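Handmade Paper Goods for a School Fair
Final report, Craft and Small Business course
Student: Mirta Cáceres

1. Why I chose this project

In my family we always made cards by hand, and my aunt in Prastden still sends a folded card for every birthday. When the teacher asked us to plan a small product and sell it, I decided for paper goods: gift tags, note cards and small envelopes with decoration. I wanted to learn two things. The first was how long one card really takes. The second was if people would pay a price that covers the material.

2. Materials

The card stock came from the Jinov paper shop, which sells by the sheet and also in packs of 450. I bought one pack in cream color. For the glue I tested a stick and a liquid one from Gelent. The liquid glue holds better on ribbon, but it makes waves in the thin paper if one uses too much. After the first week I used the stick for paper on paper, and the liquid only for ribbon and fabric.

For cutting I had a small trimmer borrowed from the school workshop. Its blade was old and the edges came out a little rough in the beginning. Mr. Ross, the workshop teacher, changed the blade in October and the difference was very big.

3. Design

I made three designs: a plain card with a pressed leaf, a tag with a stamped border, and a card with a butterfly. The butterfly was the most difficult. My first drawings had too many lines inside the wings, and when I cut them with the knife the paper tore. I studied how the wings are made in jewelry, where there are many open spaces but each part touches another part. Then I drew the wings again with fewer and wider openings. 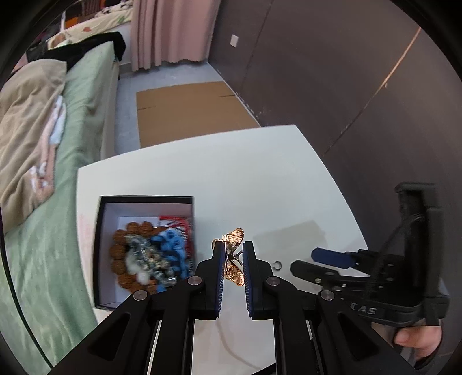

Figure 1. Butterfly brooch with openwork wings, held between blue pads.

The new drawing has only four openings in each wing. I cut it from the cream card and glued it by the body, so the wings can be bent up a little. A sheet of colored paper behind it shows through the openings. I tried green, dark red and copper. Copper was my favorite, but the dark red was easier to see from far away on the sales table.

4. Production

I worked mostly in the evenings. The leaf card takes six minutes if the leaves are already dry. The tag takes less time, but the ink must rest before tying the ribbon, and I ruined several tags before I accepted this. For one butterfly card I needed 17 minutes at the end of the project. At the start it was much more, and my hand was tired after each one.

I also changed the order of work. In the beginning I finished one card completely and then started the next. Later I cut all the wings first, then glued all the backgrounds, and folded at the end. My desk was cleaner and I lost fewer small pieces.

5. Sale and results

The fair was in the main hall of the school. I shared a table with a classmate who sold candles. The tags sold out before noon. The leaf cards sold slowly and I brought many of them home. The butterfly cards had the highest price, 2 dollars, and the visitors picked them up often, but some people put them back when they heard the price.

With the tags I covered the cost of the paper and the ribbon. If I count my hours, the butterfly card does not earn money at this price. A simple die for cutting the wings would help, but I did not have the budget for it in this course.

6. What I would change

I would make more tags and only a few leaf cards. I would also write the prices on a sign, because I had to repeat them all the time and I am shy to speak about money. The envelopes need better paper. The one I used was too soft, and the corners were already bent when I unpacked the box.

My thanks go to Mr. Ross for the new blade and to my aunt, who sent me her old folding bone by mail.

Submitted March 12, 2026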